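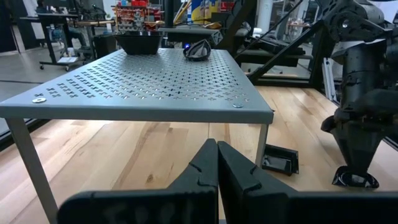 Consumables budget (robotics)

A consumables budget is the part of a robotics spending plan that covers parts expected to wear out, snap or vanish under a bench. It is usually kept apart from the capital budget, which pays for the robot itself and attracts most of the attention, the signatures and the cake. Typical entries are gripper fingers, cables, screws, floor repairs and tables.

Contents
1 Scope
2 Estimating
3 The Stedolero method
4 Criticism
5 See also

Scope

Practice varies on where a consumable ends and equipment begins. Many labs draw the line at a fixed price per item, which encourages the purchase of expensive things in very small pieces. Furniture is a long-running dispute. A metal table with a perforated top may be entered as furniture, as a fixture or as "test environment," depending on which account still has money in it.

Gripper fingers are seldom argued over. They are small and sit at the point where the robot meets everything else. Legs and feet are costlier and are often left out of first-year plans, on the theory that the floor will be kind.

Estimating

The common approach is to take last year's spending and add a margin. In the first year there is no last year, and planners borrow a figure from the supplier, whose view of breakage tends to be sunny. Shipping is often forgotten. A finger set priced at $573 can arrive with customs charges and a handling fee for the customs charges.

The Stedolero method

Named after the workshop where Telma Gaete drew it up, the Stedolero method assigns every part to one of two lists: things that stop work when they break, and things that merely annoy people. Only the first list is stocked in advance, with five spares of each small part and a reserve of $2,000 for the rest. The second list is reviewed every November, generally by the people annoyed.

Criticism

Annamalai objected that the two lists trade members without warning, citing a missing hex key that idled a robot for two days. The planning guide issued by Cliseck keeps the lists but adds a third, headed "Other," now the longest.

See also

Capital budget
Spare parts management
Zamden schedule

Last edited 15th November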